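Wool sweaters and the "never hang them" rule — is any of it real?
Home and Garment Care > Laundry and Storage

npkpodo
I have been told my whole life that if you hang a sweater you ruin it. My mother said it, the label on half my stuff says it, and now there's a laundry product called Zellex whose entire sales page is built on it (they sell a "fiber memory" spray for people who already made the mistake). What I can't find is anybody who has measured anything. I've had a dark ribbed pullover on a hanger for two winters and it fits me the way it always did. So which is it? Are there people here who have seen damage with their own eyes, or are we all repeating what we heard?

Mansa

marisol_a
Seen it, yes. Long cardigan, chunky knit, hung in a hall closet from spring to fall. It came out with points at the shoulders like a little coat rack was still inside it, and the hem was lower in front. I don't need a study for that.

npkpodo
Did you measure the hem before it went in? Not trying to be rude. "Lower than I remember" is how most of these stories go.

marisol_a
No, Mansa, I did not measure my cardigan before putting it in a closet. Who does?

norbert_j
I do, as it happens. Not for science, I resell secondhand knitwear and buyers want the length. I list everything flat, shoulder seam to hem, and sometimes a piece sits for months and I measure it again when it sells. The fine gauge stuff doesn't move much on a wide hanger. The heavy loose stuff does. Rib is its own case, it can pull longer and narrower, then a wash brings most of it back.

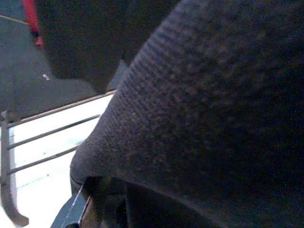
Weight is what matters, if you ask me. A thin merino crewneck has very little pulling down on it. A big shawl collar thing with pockets is carrying itself around all day and all night. People lump these together as "sweaters" and then argue past each other.

Norbert

sunita.v
This matches what I was taught when I did alterations. Our rule was to pick it up by the shoulders and see if it grows. If it grows in your hands, fold it. I don't buy the spray either, for what it's worth. Water and steam already relax wool. I'd want to know what is in that bottle besides water.

npkpodo
The page says "up to 11 washes" of protection and then has no asterisk, no test, nothing. Compared with what? I wrote to ask and got a coupon code.

siya_d
I'll take the other side a little. I hang everything. Small apartment, one dresser, no shelves. The trick I use is to fold the sweater in half lengthwise and drape it over the bar of the hanger, arms over one side and body over the other. No shoulder points because nothing is on the shoulders. Been doing it for years.

marisol_a
Then you get a crease across the middle instead.

siya_d
Which goes away when you wear it. Shoulder points don't, by your own account.

norbert_j
Depends on the hanger. Thin wire will leave a line I can still see after steaming. A fat wooden one or a padded one is fine. I'd also say don't pack the rail so tight that the pieces press on each other, dark knits especially. They pick up lint from whatever is next to them.

sunita.v
Since people always ask for sources in these threads, I'm pasting the care column from the Ustdale guild newsletter. It's the only piece I kept. I don't agree with all of it.

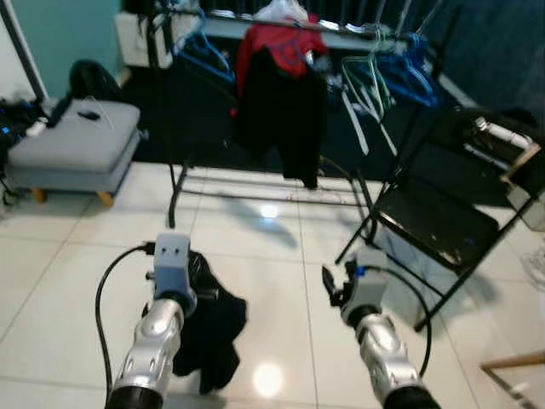 USTDALE — Dec 29, 2020

Members write in every winter to ask about hanging. Our answer has not changed. Store knits folded, clean, and out of the light. Wash before you store, because moths go for food and sweat before they go for plain wool. Cedar smells nice and does less than you think. If you must hang, hang for a day and not for a season. Dry flat, always, and turn once. A wet sweater on a hanger is the fastest way we know to get a longer sweater.

sunita.v
The last line I would sign. Most of the ruined ones that came across my table had been hung up wet.

npkpodo
See, that one I believe, because there's a reason behind it. Wet wool is heavy and it's soft. Dry wool on a decent hanger is a different question and everyone answers it as if it were the same one.

"Our answer has not changed" is not evidence, by the way. It just means they stopped asking.

marisol_a
Or it means they have been looking at sweaters longer than you have.

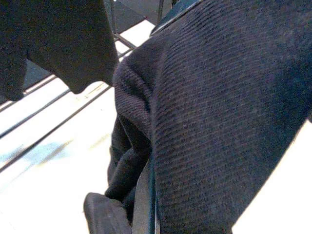

I'll give you this much, the light part gets skipped. I had a navy one fade along one fold near a window and I blamed the detergent for a year. Folding didn't save it. If it had been in a drawer, different story.

norbert_j
Navy and charcoal are the worst for that. You only notice outdoors.

siya_d
So would anyone do a test? I have two of the same pullover from Pacheco, same size, bought together. I could hang one over the bar and fold the other until July.

npkpodo
Please. Measure first. Write it down. Same wash for both, and don't wear either one.

siya_d
Don't wear either one, he says. It's cold here in Barneck.

sunita.v
Lay them on a table and let them rest overnight before you measure, then measure twice. Knits lie to you when they've just been handled.

marisol_a
Two sweaters is not a test, Mansa, you'd be the first to say so if it came out against you.

npkpodo
Fair. It's two more than Zellex has shown me, though.

siya_d
Body length, chest, sleeve. Anything else before I put them away?

norbert_j
Shoulder to shoulder across the back.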